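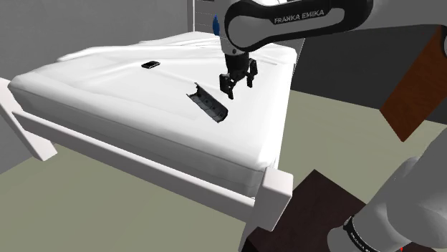 Trundow puts two grippers to bed

I spent most of Saturday at Trundow, watching two grippers fail at picking things up off a mattress, and I had a lovely time. Najwa Smadi had invited me over to see the comparison her little team has been running since July, all of it in simulation, all of it in a made-up bedroom. The arm is a Franka and it stays the same throughout. What changes is the hand on the end of it.

The two hands are both parallel, two-finger types. One is modelled on the stock hand, and the other is a design from Saliba with longer, softer fingertips (they call it the Redholm, and I forgot to ask why). Each gets the same objects in the same starting spots, the same controller and the same time limit, so if one does better you can be fairly sure it's the fingers.

Why a bed? Well, most grasping tests use a nice hard table, and Najwa thinks everybody has got a bit too comfortable with tables! Bedding has wrinkles. The height changes from one spot to the next, and a controller that goes down to a fixed height will either stop short or push the fingertips into the sheet. The team counted 2,041 attempts before my visit, and the Redholm was ahead by 46 successful picks, which sounds like a lot until you remember how many goes they've had. Najwa wouldn't let me call it a winner.

The part that causes most of the arguments is a dark grey one with holes in it, long and curved like a length of split pipe. Depending on how it's lying, the fingers can close across the outside or go for one of the raised edges, and the two hands seem to prefer different things. The stock one likes an edge. The Redholm does better across the whole width, provided the controller lines it up properly first, and that's the fiddly bit. 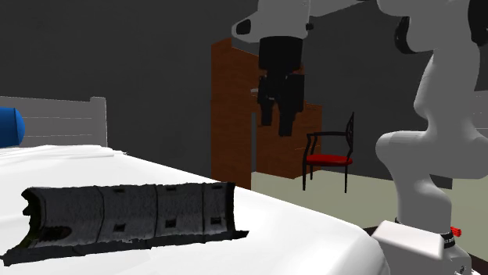
Does a good result in simulation mean the gripper will work on a real bed?
It's a hint and not much more, because soft bedding is hard to simulate well and real fabric drags and bunches in ways the software only guesses at. The team plans to repeat 300 of the attempts on a real mattress with a real arm before saying anything firm.

I asked Rasha Obeidat, who wrote the controller, what she'd change if she could start again. She'd have tried more camera positions, she said, straight away. A view from the side tells you how far the fingers are from the sheet, while one from higher up is better for judging the angle of the part, and she's still swapping between them to see which the controller copes with best. At the moment she's leaning towards using both and putting up with the slower runs.

There was also a good grumble over lunch about the scoring. A pick counts if the part is lifted clear and held for the full count, so a grip that slips at the very last moment scores the same as one that never touched it. Najwa wants a halfway mark. Rasha thinks that would flatter both hands.

The next round adds a third gripper, from Tullent, and takes the total up to 3,000 attempts. They've said I can come back for the real mattress tests, and I've already asked which day.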